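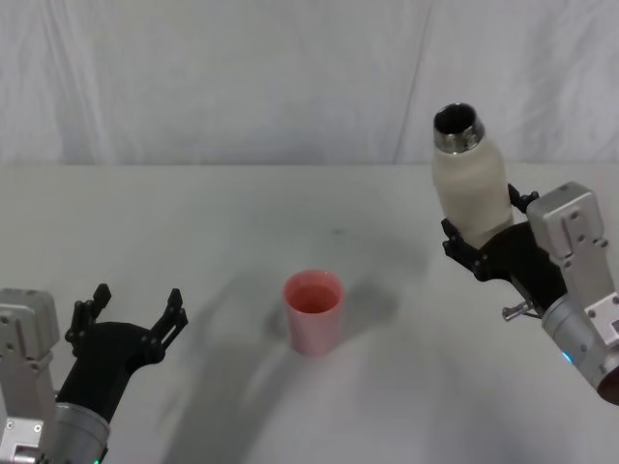

Suvar, October

The Galo wage arrears case is a labor dispute between the newspaper publisher Ghaffari and the staff of its daily, the Galo. It is mostly remembered for its length, which exceeded that of several of the newspapers involved.

The case began when 10 copy editors asked to be paid at the rate set by the regional wage award. Ghaffari replied that they were "language consultants" and so fell outside it. The labor tribunal asked what a language consultant did all day. The company's written answer, which contained 4 spelling errors, was entered into evidence by the other side.

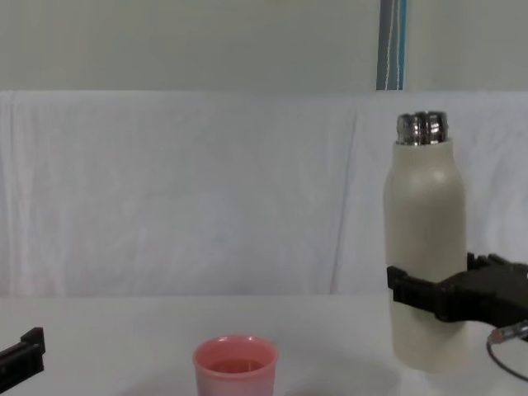

Department of Press and Labor History

By the second hearing the number of claimants had grown to about 400, including printers, drivers and one horoscope writer who said she had not seen it coming. Honeylyn Dalisay, who argued for the staff, filed a contempt petition after the publisher missed its payment deadline. Hooman Bakhtiari, for Ghaffari, blamed the payroll program Pronotier, which had been installed after the deadline.

The tribunal ordered back pay in full. Ghaffari appealed, lost, and paid in installments. The Galo covered the ruling on an inside page, under the tide tables, and misspelled Dalisay's name. A correction ran the following month.

See also: Wage award; Contempt of court; Tide table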